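From: Margarida Neves
To: grullex-users
Date: Dec 25, 2023
Subject: Re: cup transfer, letterboxed renders

> Did the 300 simulated demos help at all, or is the gain all from
> the padding fix? Also, does the left arm do anything in this task?

Mostly the padding. With the old resize the policy saw a stretched table and closed its fingers too early on the cup. We retrained on padded views – same seeds, same 132 test layouts – and the early closes dropped to 4. Adding the simulated demos took that to 2, so I would not claim much for them yet.

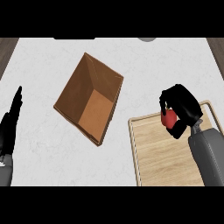
The left arm stays in the action vector but idles through the tray-side part of the task. Masking its joints in the loss made no difference on Plumex. I have not tried it on Botent.

Box yaw is randomized per episode, tray yaw over a smaller range. Configs are in the Figueiredo branch. Please check the wrist limits before you run them.

Margarida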